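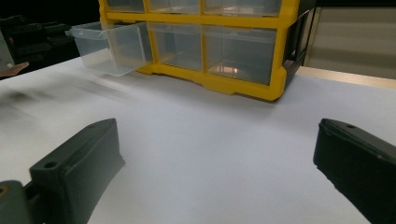
According to Mireille Nimri, most of the dry, snapping hair that arrives at her chair was washed perfectly well and then ruined in the ten minutes afterwards, between the towel and the dryer.

She puts the damage down to heat applied too early. Hair swells when it takes up water, and the outer layer of overlapping scales lifts slightly as it does so. In that state the strand stretches further than it does dry and breaks under less force. A hot nozzle held close to soaked hair can turn the water inside the shaft to steam, leaving small voids that later show up as pale dots along the length. The strand tends to bend at those dots, then break.

Blotting comes first. A cotton T-shirt or a flat-weave towel pressed along the lengths removes the free water with little friction. Rubbing lifts the scales and knots the ends. Fine hair should be left until it no longer drips; coarse or tightly curled hair can be combed while wetter, with conditioner still in it, using a wide-toothed comb and working from the ends upwards.

Dryer settings are poorly labelled. Two machines marked "medium" may differ by a wide margin at the nozzle, and wattage says little about airflow. Tamer Matar tests dryers for the trade supplier Cisteck and prefers to judge them by hand: hold the palm at working distance, and if it has to be moved away, the setting is too hot for a fringe or hairline. He keeps the nozzle a hand's length from the head and pointed down the shaft.

Diffusers spread the same air over a larger area. They suit waves and curls, which lose their grouping in a direct stream. The bowl should be lifted into place with the dryer off, switched on at low speed, and switched off again before it is moved. Drying takes longer.

Heat protectants form a thin film, usually silicone or a polymer, which slows the transfer of heat and reduces drag from the brush. They do not make hair heatproof. A spray applied to dripping hair is diluted and runs off, so it belongs after blotting. Elinari, a salon group with 700 clients on its books, now has its staff section the hair and spray each part separately, with 2 passes per section.

Air drying is gentler on the surface, though very thick hair can stay damp at the roots for hours, and some scalps become itchy. Nimri's compromise is to dry the roots on cool and leave the lengths alone until morning.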